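Working with Your Hands: A First Course in Home and Shop Skills
By the Tinthorpe Course Writers
October
Reading time: 9 minutes
Print this chapter | E-mail this chapter

Chapter 6
Sheets, Cords and Small Things

Most of the mess in a workroom comes from two kinds of object. The first is anything large, thin and flexible, such as a poster, a backdrop or a dust cover. The second is anything small that has a cord or gets used with one. This chapter deals with both, starting with sheets.

A sheet that is put down in a hurry takes up less floor than it should and collects creases in every direction. Printed sheets are the hardest to judge. A design with straight lines in it, such as the front of a building, shows each fold as a bend in a wall or a window, and the bends make it hard to tell which way the sheet is lying.

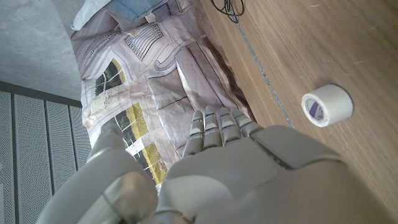 Page 90

Before you flatten a printed sheet, find one thing in the design that has a clear top and bottom. Windows are good for this. Turn the sheet until they stand upright to you, then look for the nearest corner. Pull gently from the corners and never from the middle of an edge - a pull at the middle only makes a new crease.

The second kind of object needs a different approach. Small things don't crease, but they travel. A roll of tape stood on its edge can go off the table with one bump. A mouse is easy enough to put away until you come to its cord, and a loose tangle will catch whatever is next to it. Deal with the cord first. Free the end, work back toward the mouse, and lay the cord in wide loops the size of your palm. 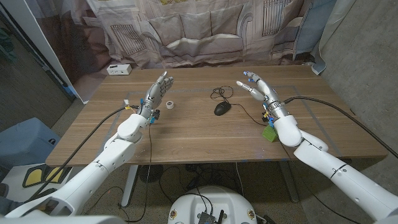 Figure 6.2. Tape, a mouse and its cord on a wooden table, with a working area outlined on the top.

An outline on the tabletop is worth the few minutes it takes to make. Things in use stay inside it, and everything else goes to the back or off the table. In the Keane workroom, where the exercises in this chapter were tried, learners marked their own outlines and kept them for the whole term.

With the table in order, you can go back to the sheet. Fabric and paper are handled in much the same way, though fabric forgives more. Set the lower edge straight against the grain of a board or the side of a table, and smooth upward from there with an open hand and spread fingers.

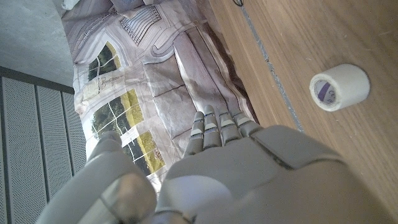 6.1 Folding a Large Sheet

You will need a clear, flat surface and 2 clips. Work through the steps slowly the first time.

Bring the left edge over to meet the right edge and clip both corners. Run your hand from the fold toward the clips. If the print has a border, match border to border. Fold once more in the same direction, then from bottom to top. Write the name of the sheet on a slip of paper and tuck it under the last fold.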